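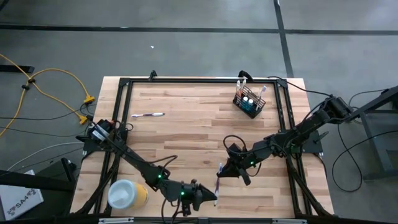
Toothbrush duty, both arms out.

Toothbrushes again! I've now spent so long steering these two arms that I caught myself reaching for my own brush tonight in slow motion, elbow first. We finished on 147 good runs, and Kieran wants 213 before Birnwood gets anything to learn from, so that's my week gone (and my shoulders with it).

I threw out three before lunch. Two were me dithering, and on the third I dropped the brush and said a word Ankica says I can't put in the log.
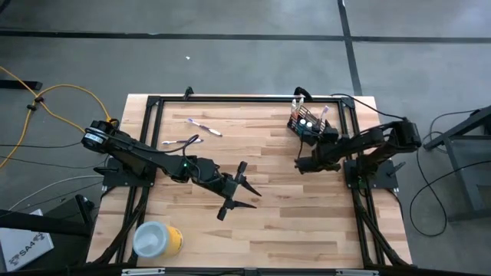 Nii's rule is that we change the starting layout every time, so I keep shuffling brushes between the wood and the wire rack and trying to be properly messy about it. It's harder than you'd think! Left to myself I put them down in tidy rows, and then the model learns tidy rows and falls over at the first wonky one.

Paraschiva takes over tomorrow. She's much quicker than me, a bit annoyingly. Must remember to tell her the left grip feels stiff.

Comments

Adwoa Abubakari: Do you keep the slow runs or bin them?

Kieran Horrocks: Keep them! 213, remember.

This site uses cookies. OK / Settings

Contact | Copyright | Back to top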